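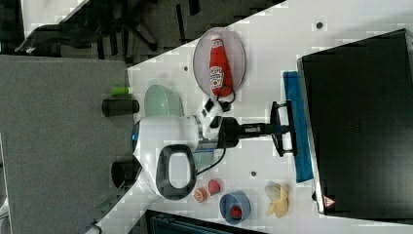 # Zerkent Pantry Sauces

Home | Files | Notes | Licence | Contact

Welcome, and thanks for stopping by! Zerkent is a small table of homemade sauce and relish recipes, typed up from handwritten cards and the backs of community cookbooks. It has 67 recipes in it so far, mostly tomato ketchups and chutneys, with a handful of mustard pickles that were too good to leave out.

## What you get

- `recipes.csv` – one row per recipe, with the title, yield and cooking time
- `ingredients.csv` – one row per ingredient, linked by `recipe_id`
- `units.csv` – the 23 old measures we came across (gills, breakfast cups, "a good knob") and the metric value we settled on for each

All the files are UTF-8, so the recipes from the Vītola notebook should keep their accents when you open them.

## A few things to know

Spelling in the titles is left the way the cook wrote it, so you'll find catsup, ketchup and one catchup. If you'd like them all to match, use the `title_clean` column. The Bidard cards often leave out the vinegar amount altogether, and those cells are blank – please don't read them as zero!

None of these recipes has been checked for safe acidity, and anyone planning to bottle a batch for the cupboard should follow a current, tested preserving guide for that part.

## Changes

The February update fixed seven rows where sugar had been entered in pounds but labelled as grams (a very savoury relish, that one). The file names changed too, so older Ivix import scripts will need their paths updated.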